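Informe de avance, segundo periodo
Proyecto Talitz: durabilidad de morteros de cal en edificios históricos
Responsable técnica: Minttu Sjöberg
Destinatario: Fondo Helska, área de patrimonio

El presente informe cubre los trabajos realizados hasta noviembre. Se mantiene el alcance aprobado, con una modificación en el calendario de ensayos mecánicos que se detalla en el apartado 3.
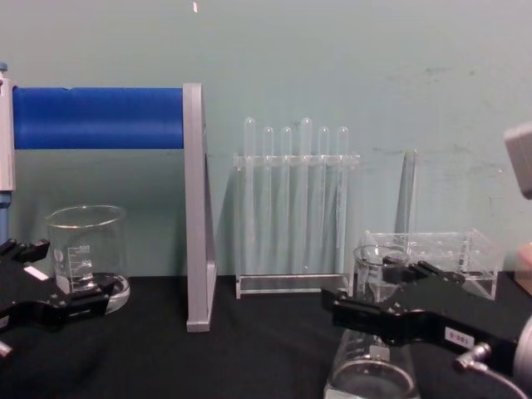
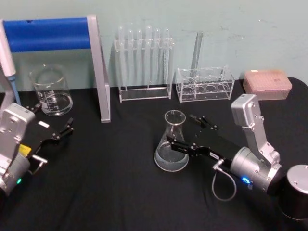 1. Caracterización de muestras. Se han recibido 282 muestras de mortero procedentes de las fachadas norte y este del conjunto de Nostmont. De ellas, 263 cumplen los requisitos de masa mínima y trazabilidad; las restantes se conservan como material de reserva. La extracción de sales solubles se efectúa en agua desionizada, con lectura de conductividad a las 24 horas. Para este paso se emplea material de vidrio transparente, y la turbidez del extracto se comprueba a simple vista antes de filtrar. Los extractos turbios se filtran dos veces.

2. Resultados parciales. Los contenidos de cloruro son bajos en toda la fachada norte. En la fachada este se observan valores altos de sulfato por debajo de la segunda imposta, coincidentes con las reparaciones de cemento documentadas en el archivo de obra. La relación árido-conglomerante es homogénea salvo en el cuerpo de la torre, donde el árido es más grueso y presenta fragmentos de ladrillo.

3. Ensayos mecánicos. Se han fabricado 133 probetas con tres dosificaciones de cal hidráulica natural. El curado prosigue en cámara. Los ensayos de flexión y compresión, a cargo de Kyrylo Karpenko, se retrasan un mes por la calibración pendiente de la prensa. La empresa Hrytsenko ha confirmado por escrito la intervención.

4. Ejecución presupuestaria. El gasto en fungibles se ajusta a lo previsto. Se solicita autorización para trasladar a análisis externos el remanente de la partida de viajes, sin variación del total concedido.

5. Próximo periodo. Están previstos unos 200 ciclos de cristalización de sales sobre probetas curadas, la difracción de rayos X de las muestras de la torre y la entrega del borrador de recomendaciones de dosificación. Queda pendiente de respuesta del Fondo el formato de depósito de los datos brutos.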